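De: Facundo Lucero
Para: lista de socios
Asunto: Re: Viaje a Jurham y cupo de entradas

Casimiro Carrasco escribió:
> Me dicen que el cupo visitante baja a 179. ¿Es firme?
> Y otra cosa: ¿Zapata juega o sigue sancionado?

Casimiro, sí, es firme. El año pasado fueron 285 y pedimos lo mismo, pero el Jurham cerró media grada por obras. Tienen prioridad los abonados que viajaron a los últimos tres partidos fuera. El resto va a sorteo en noviembre.

Édgar Zapata cumplió los 2 partidos de sanción y está disponible. Hiebert entrenó aparte por el tobillo – yo no contaría con él de inicio. Si no llega, lo normal es que Tài Huỳnh pase al lateral, como en la segunda parte contra el Dornex.

El autobús sale a las 9:30 de la puerta de la sede. La vuelta será como una hora después del final. Quien vaya en coche que me lo diga antes, para no guardarle plaza.
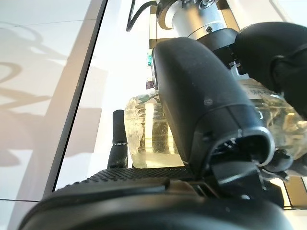

Pinza negra, de cerca.

Las entradas se recogen en el bar Phan, con el carné. No se mandan por correo.

Queda pendiente el precio del autobús, que depende de cuántos nos apuntemos. Lo paso a la lista en cuanto lo tenga.

Un saludo,
Facundo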